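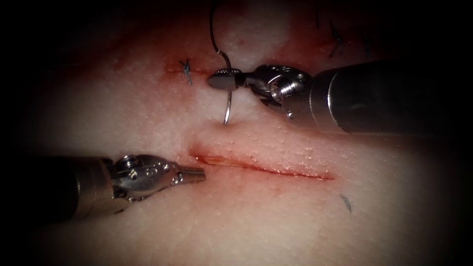
My grandmother could close the back of a Christmas goose in the time it took the kettle to boil, and I thought of her more than once during the Thursday I spent in Cuvgate, learning how people learn to sew up skin. She used kitchen string and a straight darning needle, mind you. The suture needle is curved, a bend of bright metal with the black thread fixed to one end, and it is held in a small pair of serrated jaws while it goes down beside the long open cut. You don't push a needle like that so much as roll it, letting the curve do the traveling, and I wish I'd known it years ago when I was fighting with upholstery.

The practice room at Brabec is up two flights of stairs, over a bakery, so the whole place smells of caraway until lunch. Juraj Kadlec has taught stitching there for 16 years. He is a soft-spoken man with a mug of tea always going cold beside him, and he talks about thread the way my uncle used to talk about fishing line (at length, and with opinions!).

"Everybody watches the point," he told me. "I want them to watch the tail. The point is going where you sent it. The tail is the part that makes trouble." 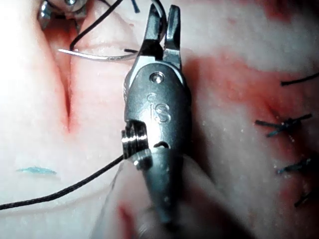

He keeps a notebook, a fat green one, in which every practice closure gets a line: who sewed it, how long the thread was cut, where the first knot sat. The last entry when I visited was number 3980, and he let me leaf back as far as I liked. The early pages are full of complaints about spacing. Later on the handwriting gets smaller and the remarks get kinder, and here and there somebody has drawn a little star.

Beginners, he says, nearly always cut their thread too long. It feels generous, like having plenty of yarn in the basket, and then they spend the afternoon chasing loops. They also pull too hard. An edge wants to be brought up to meet its neighbor and left there, and if it puckers you have gone past the place you wanted to be. 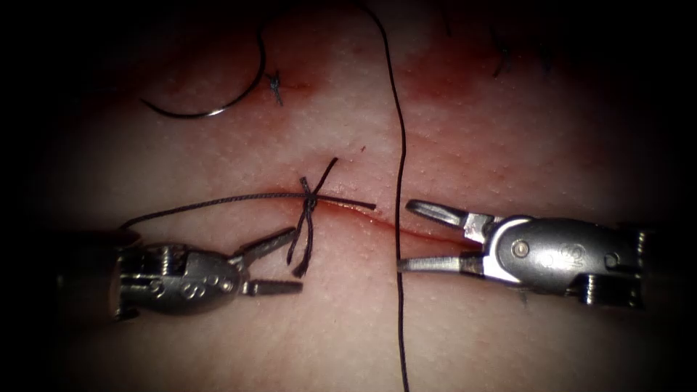
The pads come in from a small maker called Cisik, and Juraj is fussy about them. A good one gives a little under the needle and then holds. A poor one tears at the second stitch, and the student goes home thinking it was her fault. He saves the used ones for weeks, stacked in a cupboard beneath the coffee machine, which the students call Grinder on account of the noise, and when somebody gets discouraged he pulls out one of her first attempts and lays it beside her latest without saying a word.

I tried a row myself before I left, with an ordinary hand-held needle driver and a great deal of encouragement. My stitches leaned like old fence posts. Juraj looked them over for a while, wrote them down in the green notebook all the same, and asked if I wanted a caraway roll for the train.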